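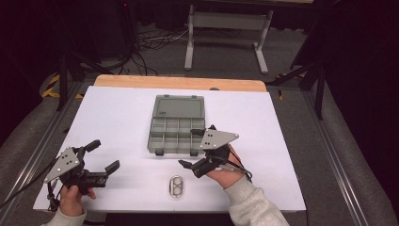

Small-Parts Sorting Demonstrations, Strand Parts Room
Data card and notes for staff

Release 2, dated 2021-07-16
Maintained by the Workplace Automation Office, Illine
Contact: Alžběta Kopecký, data steward

Summary

The Strand release is a collection of 1,282 recorded demonstrations of small-parts handling. In each one, a trained operator uses a pair of hand-held grippers to handle small items and compartment organizers at a table. The recordings were made to support the planned introduction of Barnik, an automated kitting station, in the Strand parts room. This card describes the collection and also sets out what the station is expected to change for the people who do the work today. Illine requires both parts in one document, so that anyone who receives the data also receives the staffing terms under which it was made.

Background

Kitting at Strand consists of taking small fasteners, clips, and rings from bulk stock and placing them in organizers that travel to the assembly benches at Pudivow. The work is light but repetitive. Clerks have reported sore thumbs and wrists from opening latched lids many times in a shift, and errors rise toward the end of long orders. The station is intended to take over the opening, filling, and closing of standard organizers. Inspection, odd-sized parts, returns, and all contact with the benches remain with the clerks.

Contents

Demonstrations: 1,282
Of these, lid handling and part placement: 867
Remaining demonstrations: part retrieval, regrasping, and closing
Operators: parts room clerks and two trainers
Annotations: task name, start and end of each step, outcome, free-text operator remark

The outcome field has three values: completed, completed with correction, and abandoned. Abandoned attempts are kept. Earlier practice was to delete them, and the clerks objected that this made the task look easier than it is. Release 2 restores the abandoned attempts that could be recovered from backup. They can be filtered out by users who do not need them.

How the demonstrations were made

Operators worked from a printed task sheet that named the starting state and the end state but did not prescribe a grip. Clerks were asked to work as they would on an ordinary order. Valter Aasen, who supervises the parts room, reviewed the task sheets before use and removed several tasks that do not occur at Strand.

Taking part in recording was voluntary and was paid as regular working time. A clerk could stop at any point and could ask for a session to be withdrawn within 30 days. Recording time did not count toward order targets.
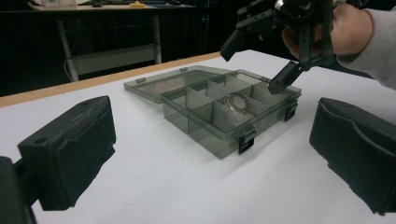

Will the clerks who recorded demonstrations lose their positions when the station is installed?
No position in the parts room will be removed as a result of the installation. The clerks keep their grade and pay, and their duties shift toward inspection, returns, and supervision of the station.

Expected changes to the work

Kitting of standard organizers will move to the station in stages, beginning with the evening orders in November. During the first stage a clerk will check every organizer the station completes. Later stages will use sample checks, and the move from one stage to the next requires the written agreement of the parts room supervisor.

Two new duties are being added to the clerk job description. The first is station attendant, who loads bulk stock, clears jams, and decides when an order should be finished by hand. The second is reviewer, who reads the station's error log and marks the cases that need new demonstrations. Both duties rotate. Training takes place during working hours.

Some concerns raised in the staff meetings remain open. Clerks asked whether hand skill will fade if standard orders are no longer kitted by hand, and whether the pace of the station will set the pace of inspection. On the first point, a share of standard orders will continue to be filled manually; the size of that share has not been settled. On the second, the inspection bench will have its own queue, and the station will pause when the queue is full.

Permitted and excluded uses

The data may be used to train and test handling software for the kitting station and for related internal research. It may not be used to measure, rank, or compare individual operators. Operator identity is not included in the release, and attempts to recover it from remarks or hand movements are prohibited. Step times must not be used to set work rates.

Known limitations

The tasks reflect one parts room and its usual stock. Very small washers and oiled parts are underrepresented. Operator remarks were optional and are missing from many entries. Start and end times were marked by hand, and short steps are less reliable than long ones.

Next release

Release 3 is planned to reach 2,000 demonstrations, with more returns handling and more oiled parts. Requests for tasks may be submitted by any clerk on the form kept at the parts room desk. Corrections to this card should be sent to the data steward.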